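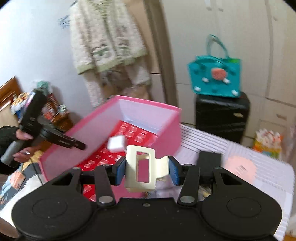 Fig. 1. A cream-colored plastic piece with an opening through the middle.

Sorting and Keeping Small Things
Handout 2 - Household Records and Keepsakes, Besby Evening Classes
Nov 22, 2018

Welcome back, everybody, and thank you for bringing in such wonderful odds and ends last time. I had hoped to get through the whole of the sorting section before the break, but we got to talking about button tins and the evening ran away from us (I enjoyed every minute of it, so no apologies needed). These notes cover what we missed and then go on to labels and storage. Please keep them with Handout 1, as I'll be referring back to the word list on the last page of that one.

What counts as a small thing

For this course, a small thing is anything you could close your hand around that did not come with its own paperwork. Loose beads, foreign coins, keys, cuff links, a single domino, the little plastic part that must belong to something. Photographs and letters have their own rules and we'll get to them in April, when the light is better in the upstairs room and we can spread out.

Most families have a drawer like this, and most families have moved it from house to house without ever opening it. That is a perfectly good way to preserve things, by the way! I have seen a drawer from the Tarnine side of town that told more about its household than the album sitting on the shelf above it. But a drawer can't answer questions once the people who filled it are gone, and so we try to get some of the answers down on paper while we can.

The first sort

Do the first sort quickly. Tip everything out into something with sides, so the beads stay put, and put a sheet of paper or a cloth in the bottom. Then make your piles:

Known - you can say what it is and who had it.
Half known - you can say one of those but not the other.
Unknown - you can say neither, yet.

Please don't make a fourth pile for throwing away. I know it's tempting, and I know some of you have already been told by your children to make that pile first. Leave it for the second sort, when you've had a night's sleep and perhaps a phone call with a cousin.

A word about the unknown pile. It will be the biggest, and plastic parts will make up a good share of it. Buckles, frames, clips, knobs off a radio. Look for molded lettering on the back, a worn edge, a snapped place where it joined something else. Write down the shape in plain words even if you can't name the object. "Flat piece with a hole" is a fine entry, and somebody reading it later may know at once what it came from.

Using a box lid or shallow box

Several of you asked what I sort into at home. I have tried trays, muffin tins and a very handsome divided case from the market at Skyrme that turned out to have compartments too deep for my fingers. I keep coming back to a plain shallow box. Gift boxes are good, and so are the ones shirts used to come in. A lining helps the eye, and leftover wrapping paper does nicely, though a busy pattern can hide the very smallest items. If you are sorting seed beads or pins, use a plain sheet.

Set the box on something that won't slide. A cushion or folded blanket on your lap works for a short session, and a table is kinder to your back for a long one. Stop when you get tired. Things get put in the wrong pile at the end of an evening, and it's a nuisance to find out afterward.

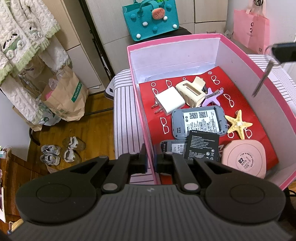

Writing the labels

Use a soft pencil on paper tags. Ink fades or bleeds, and sticky labels leave gum behind and then fall off anyway. Each tag needs a number, a few words for what the thing is, and where it was found. The number goes in your notebook too, with as much of the story as you have. Don't worry about handsome sentences. "Gran's, from the blue coat, I think" is worth a great deal, and please do leave in the "I think."

If two people in the family remember it differently, write both versions down and put initials beside each. We had a lively discussion about this in the Gelau group last year, and I still feel it's the fairest way.

Storage

Paper envelopes for most things, small cotton bags for metal. Keep rubber bands away from everything, as they go sticky and stain. Old plastic should have a little air, so don't seal it in a bag with your good textiles.

For next time

1. Bring 2 objects from your known pile, with tags already written.
2. Bring 2 from the unknown pile, without tags. We'll pass them along the table and collect guesses.
3. Read the word list in Handout 1 again, especially the part on fasteners.

Paper tags are available at the front desk in packs of 50. One pack between neighbors should see you both through to spring.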